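# 큐브 처음 시작하는 분들이 자주 묻는 것들
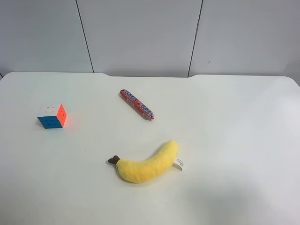
*흰 책상 위의 3×3 큐브. 윗면이 흰색, 옆으로 파랑과 주황빛 도는 빨강.*

안녕하세요, 동네에서 작은 큐브 모임을 하고 있어요. 새로 오시는 분들이 비슷한 걸 많이 물어보셔서 한 페이지에 모아 봤습니다. 제가 선수급은 절대 아니고요(최고 기록은 묻지 말아 주세요), 그냥 오래 좋아한 사람이 아는 만큼 적은 거라 생각하고 읽어 주세요!

## 큐브 고르기

### 첫 큐브는 뭘 사면 되나요?

3×3이요. 2×2가 쉬워 보여서 그쪽부터 사시는 분도 계신데, 강좌나 영상이 제일 많은 게 3×3이라 막혔을 때 찾아보기가 훨씬 편해요. 저는 Wedum이라는 가게에서 입문용을 샀고 그걸로 한참 잘 놀았어요. 비싼 건 나중에, 진짜 갖고 싶어졌을 때 사세요.

### 스티커 붙은 거랑 스티커리스 중에 뭐가 나아요?

저는 무조건 스티커리스 쪽이에요. 플라스틱 자체에 색이 들어가 있으니까 모서리가 벗겨질 일이 없고 색도 쨍해요. 예전에 쓰던 스티커 큐브는 노란 면 귀퉁이가 다 말려 올라가서 볼 때마다 손톱으로 뜯고 싶었거든요. 다만 스티커 큐브의 검은 테두리가 있어야 색이 잘 구분된다는 분도 계세요. 모임에 두 종류 다 있으니 와서 돌려 보고 정하셔도 돼요.

### 면에 작은 홈이 파여 있는 것도 있던데요?

네, 조각마다 동그랗게 살짝 들어간 디자인이 있어요. 저는 손끝에 닿는 느낌이 좋아서 그런 걸 좋아하는데, 매끈한 면이 손에 더 착 붙는다고 하시는 분도 많아요. 이걸로 실력이 갈리지는 않으니까 예쁜 걸로 고르세요.

### 자석 큐브, 처음부터 필요해요?

없어도 배우는 데 아무 문제 없어요. 그런데 한번 써 보면 딸깍딸깍 맞아 들어가는 느낌이 너무 좋아서 돌아가기 힘들어요… 예산이 되면 사시고, 아니면 남의 걸 절대 만져 보지 마세요.

## 배우기

### 맞추는 법을 익히는 데 얼마나 걸려요?

정말 사람마다 달라요. Veronica Dumitrescu 님은 오후 2시에 시작해서 그날 저녁 먹기 전에 혼자 한 번 맞추셨고, 저는 마지막 층에서 계속 틀려서 8일이 걸렸어요. 그 8일 동안 노란 십자까지만 백 번은 만든 것 같아요. 느려도 괜찮아요.

### 공식을 다 외워야 하나요?

층별로 맞추는 초급 방법은 외울 게 몇 개 안 돼요. 손이 외울 때까지 같은 공식만 반복하는 게 제일 빨랐어요. 저는 종이에 화살표를 그려 놓고 보면서 돌렸는데, 며칠 지나니까 종이를 안 보고 있더라고요. 중간에 딴생각하면 바로 까먹는 건 지금도 똑같습니다.

### 왜 다들 흰색부터 맞춰요?

대부분의 강좌가 흰색 십자로 시작해서 그래요. 꼭 그래야 하는 건 아니지만, 설명 그림이랑 색이 같으면 덜 헷갈리니까 처음엔 그대로 따라가는 걸 추천해요. 그리고 가운데 조각은 자리가 안 바뀐다는 것만 기억해 두세요. 가운데가 흰색이면 그 면은 흰색 면이에요. 흔한 배색은 흰색 반대편이 노랑, 파랑 반대편이 초록, 빨강 반대편이 주황이고요.

### 빨강이랑 주황이 자꾸 헷갈려요!

저도요. 특히 노란 조명 아래에서는 거의 같은 색으로 보일 때가 있어요. 저녁엔 스탠드를 하얀빛으로 바꿔 켜고, 책상도 무늬 없는 밝은 색을 쓰니까 좀 나았어요. 그래도 헷갈리면 초록 면을 기준으로 잡고 양옆을 비교해 보세요.

### 마지막 한 조각만 이상하게 남아요. 제가 뭘 잘못했나요?

모서리 조각 하나만 제자리에서 돌아가 있다면 공식 문제가 아닐 가능성이 커요. 떨어뜨렸거나, 세게 돌리다가 모서리가 비틀린 경우예요. 그 조각만 살살 돌려서 바로잡으면 됩니다. 통째로 분해한 적이 있다면 조립이 잘못됐을 수도 있는데, 이럴 땐 다시 분해해서 다 맞춰진 상태로 끼우는 게 속 편해요.

## 관리

### 뻑뻑해졌어요. 기름칠해도 되나요?

주방 식용유는 안 돼요!! (해 본 사람입니다. 끈적거려요.) 큐브용 윤활제를 아주 조금만 넣고 몇 분 돌려 주세요. 저는 Cladard 거를 쓰는데 한 방울이면 꽤 오래가요. 넣기 전에 먼지부터 닦는 것도 잊지 마시고요.

### 때가 탔는데 물로 씻어도 돼요?

겉만 더러우면 살짝 적신 천으로 닦는 걸로 충분해요. 흰 면이 제일 먼저 누레 보이는데, 중성세제를 조금 묻혀 닦으면 대체로 돌아와요. 안쪽까지 씻고 싶으면 조각을 분리해서 플라스틱 조각만 씻고 완전히 말려 주세요. 나사랑 스프링은 물에 안 닿게 하고요.

### 나사는 언제 조여요?

조각이 툭툭 빠지면 조이고, 너무 뻑뻑하면 풀어요. 한 번에 조금씩, 여섯 면을 똑같이 돌려 주셔야 해요. 한쪽만 만지면 도는 느낌이 면마다 달라져서 엄청 신경 쓰여요.

## 모임

### 큐브가 없어도 가도 돼요?

그럼요, 빌려드려요. 장소는 Hashemi 카페 2층이고 저녁 7시부터 모여요. 음료 한 잔씩은 시켜 주시면 좋겠어요.

### 기록도 재나요?

원하시는 분만요. 12월에 작은 기록 재기를 한 번 하는데 작년에 제일 느린 기록이 199초였고, 그분이 박수를 제일 많이 받으셨어요. 올해는 200초 안에만 들어오면 전원 사탕 드립니다. 타이머는 제가 챙겨 갈게요.

여기 없는 질문은 모임 때 물어보시거나 아래 댓글로 남겨 주세요. 답이 좀 늦을 수는 있어요.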